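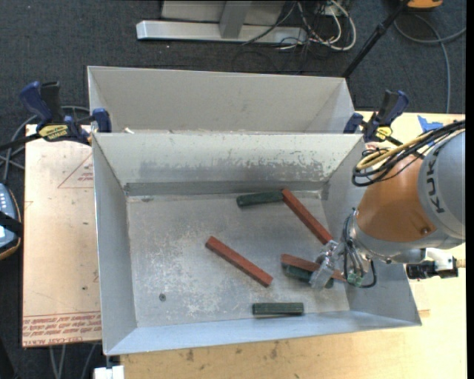
1. A year of taking the bus to work, Momside to Trivstead

I sold my car last November and have taken the bus to work ever since. A few people asked how it's going, so I'm putting it all in one thread. It's long. Mute me if buses aren't your thing.

2. The basics. I live in Momside and work at Prostemance, on the far side of Trivstead. It's 19 miles door to door. By car that was 40 minutes on a good morning. By bus it's an hour and ten, counting the walk at each end.

3. I take the 440. It starts at the Magesa park and ride, goes through Momside, and then takes the highway most of the way. There's also a local that stops everywhere. I took it once by mistake and was late for a meeting.

4. Mornings: I get the 6:50. The 7:20 gets me in on time too, but it's full by the time it reaches my stop and you stand until the highway exit. I'd rather get up earlier and sit down.

5. Evenings are harder. There's a 5:15 and then nothing until 6:05. If I'm not out of the building by five I might as well stay and finish what I was doing. This has changed how I work more than anything else. I don't start new things at 4:30 anymore.

6. Money, which is what most people asked about. After the pass, I'm ahead by roughly $1000 for the year in gas and parking alone. Insurance and repairs are on top of that. I haven't worked those out properly and I'm not going to guess.

7. The pass only pays off if you ride at least four days a week. If you're in the office two or three days, buy the ten-ride card. I bought the monthly pass for my first two months and wasted some of it over the holidays.

8. The walk from my house to the stop is half a mile. There's a sidewalk for most of it. Where there isn't, the shoulder floods after rain, so I keep a pair of rubber boots by the front door and carry my work shoes in my bag.

9. What's in the bag: work shoes, lunch, water bottle, phone charger, thin rain jacket, a paperback. I carried an umbrella at first. The jacket is better at a windy stop, and it doesn't get left under a seat.

10. Winter was fine on the bus and bad at the stop. The Momside stop has a shelter with three sides and the open one faces the wind. Buy good gloves before you buy a good coat.

11. Service got canceled for snow on two mornings. Both times the alert came after I had already left the house. Now if there's snow in the forecast I check the route page before I put my boots on, and again at the corner.

12. Summer was worse than I expected. The air conditioning on the older buses is strong at the back and does very little at the front. I sit over the rear wheels from June on and keep a sweater at work.

13. Things I do on the bus: read, sleep, answer two or three emails, look out the window. I planned to learn Spanish. I did nine lessons.

14. I've read far more this year than in the five before it. Mostly library mysteries. Small paperbacks work best. Hardcovers are a pain when somebody sits down next to you.

15. If you get carsick reading, sit on the right side near the middle and put the book down for the curves before the river bridge. After that it's straight all the way into town.

16. Groceries took some planning. I used to do one big trip by car. Now I get off a stop early twice a week and carry what fits in two bags. Heavy stuff like cat litter and flour gets delivered once a month.

17. Appointments are the weak point. My dentist is in Magesa, and a cleaning takes a half day off work. I moved what I could to places near the office. I kept the dentist, who is good.

18. For the few trips that don't work by bus, I rent a car. I've done that four times. Twice to see family, once to move a bookcase, once for a wedding out in the country. The rental place is next to the Trivstead station and opens at seven.

19. Transfers: avoid them if you can. The connection at Trivstead station is six minutes on paper. When the first bus runs late, the second one doesn't wait, and the next is 25 minutes later. I walk the last mile in decent weather. It takes about as long as waiting.

20. Safety, since I was asked. I've had no trouble. I wear a reflective band on the walk home from October to March. Drivers turning out of the gas station don't look left.

21. Manners, learned by watching. Have your pass out before the door opens. Take your backpack off. Don't put your bag on the aisle seat after Momside, somebody needs it. Say thanks when you get off at the front.

22. What I miss about the car: leaving when I want, and keeping things in the trunk. I also miss singing on the way home. I don't miss the parking garage or looking for a spot in the rain.

23. If you're thinking about it, try two weeks before you sell anything. Pick two weeks with bad weather in them. Ride the exact buses you'd need, both ways, including a day when you have to stay late.

24. The spring schedule has been posted and the 5:15 moves to 5:20. That gives me time to stop at my desk after the last meeting. There's still no 5:45, and I've sent in the comment form asking for one.

25. Replying to a couple of messages here. Yes, bikes are allowed, the front rack holds two and it's usually full on the 7:20. No, you can't pay with a phone yet, so bring the card or exact change.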